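December
By Imelda Magbanua

Section 3: Setting up a small laundry and mending area

Choose a spot with a level floor and a wall outlet within reach. Leave enough room in front to stand and fold.

1. Sweep the floor and wipe down the walls.
2. Put the basket down first, then set cloth items beside it by type.
3. Run the iron cord along the wall. Do not lay it across the place where you stand.

Note: Mending goes in its own pile. Items left with the clean wash tend to get put away with the holes still in them. 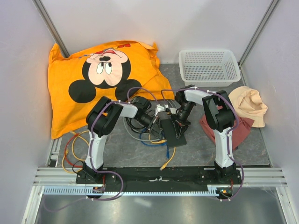 Cloth items, basket and cables on a gray speckled floor.

4. Sort the mending into small repairs (buttons, loose hems) and large ones (zippers, torn seams). Do the small ones first.
5. Keep up to six thread colors in the Wamham tray. Store the rest in a closed box.
6. Empty the lint tin after every two loads.

CAUTION: Unplug the iron before you fill it. Let it cool fully before you wrap the cord.

CAUTION: Keep needles and pins in a lidded container. Check the floor for dropped pins when you finish.

For shelf heights and wall hooks, see Section 6.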